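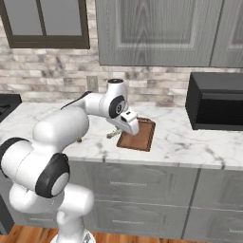
Rao, April

If your Fararov kitchen arm has been stopping just above the cutting board and staying there, gripper empty, please know you're in good company, and we're so sorry for the bother! Roksolana Moroz on our service bench traced it to wrist cable clips that work loose after some 20 hours of running. Please switch the arm off at the wall before you reach under it, as two owners had it start up again by itself. The Plisemetti clip kit, part 369, fits either wrist and comes free to anyone who already has the arm.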